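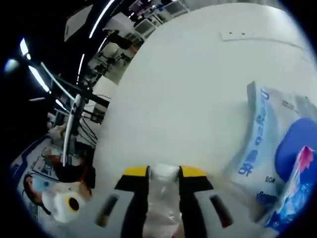
Photo: Gallstead tools page, wrist camera view

Getting Clean Gripper Width Out of Wrist Video with Urkudero

If you collect demos with a hand-held gripper, sooner or later you need to know how far apart the fingers are in every frame. You can bolt on an encoder, and plenty of people do, but the fisheye camera already sees both fingertips all the time. So let's read the width straight from the video! I've been using Urkudero for this since November and I love how little code it takes.

What you need

A recording from a wrist camera, the lens calibration file for that camera, and Urkudero installed with the vision extras. Brightly colored fingertips help a lot. Yellow tips over a white table are close to ideal, though you do have to watch for other yellow things nearby (a roll of tape with a yellow core will happily pass a color threshold).

Step 1. Undistort only what you need

Don't flatten the whole fisheye picture. The corners stretch like crazy and you pay for pixels you'll never look at. Crop to the region the fingers can reach, then undistort the crop. In the config:

crop_region: fingers
undistort: true
output_width: auto

Step 2. Mask the tips

Open the mask tool on any frame where both tips are in clear view and click once on each. Urkudero picks a hue range for you. I usually tighten the saturation floor to 80, which drops most of the glare off a white tabletop. Scrub through the clip and check that you get one blob per side.

If you get extra blobs, turn on side_prior. It keeps the left blob left of the center line and the right blob right of it, and it throws away anything out past the table edge. Such a small option, and it fixes so much!

Step 3. Calibrate open and closed

Record a short clip with nothing in the gripper. Open it all the way, close it all the way, and do that 6 times. Then run:

urkudero fit-width --clip calib --smooth 21

The smoothing window is in frames and has to be odd. You'll get a curve from pixel distance to real width. It should be nearly straight. A kink near the closed end usually means the two blobs are merging, so go back and raise min_gap to 12.

Step 4. Try it on a real grasp

Clear plastic is my favorite test. With a transparent bottle between the fingers, the table shows right through the walls, and a segmentation model can have a hard time finding the object at all. The width tracker doesn't care, it only wants the tips. Plot the width over time and look for a flat stretch above zero. That's your grasp, and you can label it automatically:

urkudero label --hold-above closed --min-flat 12

Soft things like a pack of wipes give a sloping line instead of a flat one, so loosen flat_tol before you run those.

Step 5. Export

Bruvemside reads the width track as an extra action channel. Name it gripper_width, in meters, or the loader will skip it without a warning.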